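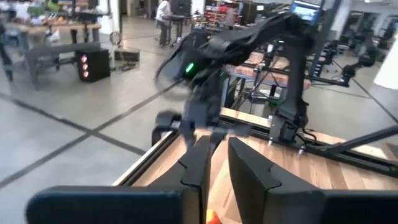 Two-arm station, wrist view, camera arm's fingers in the foreground. Attachment 1 of 2.

Ticket 1785 – Arm pauses mid-reach during visitor demo
Site: Truldale, main hall
Reported by: Leonor Godinho
Priority: was High, now Normal
Status: Monitoring

Thursday, 9:10
Opened this early because the doors open at 11 and I want it on record. On the two-arm table one arm stops partway through the reach, sits there, then carries on as if nothing happened. No fault on the Vernix console. The other arm is fine. Otherwise the hall looks great and I can't wait for people to see it!

9:35
Restarted the Petik controller. Homed both arms. Ran the handover routine six times, got the pause on the second and the fifth. Same joint angle both times, so I doubt it's random.

9:50
Checked the cable run along the rail. Moved the slack, reran, pause still there. Put it back.

10:15
Found something in the log. The planner is waiting on a collision check every time the two grippers come within 200 mm of each other, and sometimes the reply is late. The limit was left over from the old layout, when the tables stood closer. With both arms on one tabletop they are inside that distance almost all the time.

10:30
Changed the margin to the value in the current layout sheet (both arms, same config file, old copy saved next to it). 39 runs, no pause. Lovely smooth motion – I stood and watched more of them than I needed to.

11:00
Doors open. Leaving the ticket open through the visit.

12:20
Fruit table question from the first group, logging it here since it's the same controller. They asked if the arm picks the fruit in a set order. It doesn't, the order comes from whatever the operator types in. A boy of maybe eight asked for the lemon and then the tomato and got both. Huge cheer. Best part of my week!
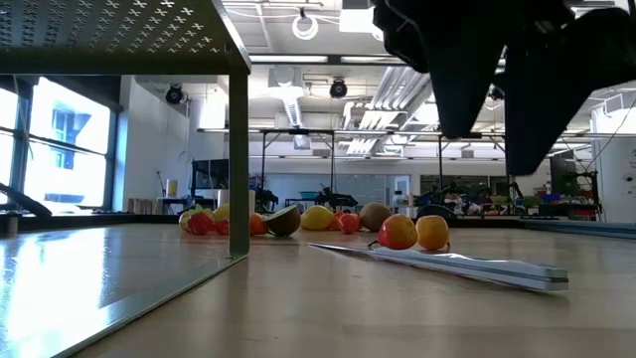 Fruit table, side camera, gripper over the apples. Attachment 2 of 2.

12:45
One missed grasp on an apple, fingers closed too high. Not related to the pause. Reset the table height in the Després calibration tool and repeated the pick, good on the next try. Will file separately if it comes back.

14:30
Second group through. No pauses on the two-arm table.

16:05
Visit over. Open items:
– the old margin is still in the template config, so any new station will copy it
– late collision replies are hidden by the fix, I still want to know why they're late
– ask for a warning on the console when the planner waits longer than 2 seconds

Dropping to Normal. Logs are in the ticket folder.

Leonor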